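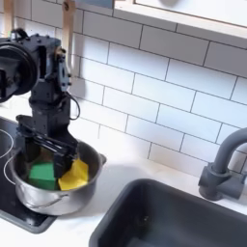 By a staff writer, Mottram Kitchen Workers' Newsletter
Opinion | August

The company kitchen at Briltura feeds 188 people a day, and for most of this year part of the work has been shared with a robot arm. I have worked there long enough to have opinions about it.

Management talks about hours saved. The figure they like is 40 a month. I don't dispute it, but I would like to know where those hours went. On my shift they went into standing near the arm. Somebody has to set out the pot and the sponge where the gripper can reach them, and somebody has to step in when a cloth folds over on itself. Soft things are hard for it. A person picks up a crumpled cloth without looking.

That standing near is work – it takes attention, and by 4 in the afternoon it is more tiring than scrubbing. It isn't in anyone's job description. When Illix, the contractor that runs our kitchen, wrote up the new duties, the arm was listed under equipment, next to the dishwasher.

I'm not against the thing. My wrists are better than they were last winter, and two coworkers who had asked for lighter duty got it. Those are real gains and I'd be sorry to lose them.

What I want is for the pay to follow the job. If we are now tending a machine, we should be trained and graded as people who tend a machine. The Evum site across town did this before its arm was switched on, and the raise came to 69 cents an hour. Ours could do the same at the next contract review, and the staff should be in the room when it is discussed.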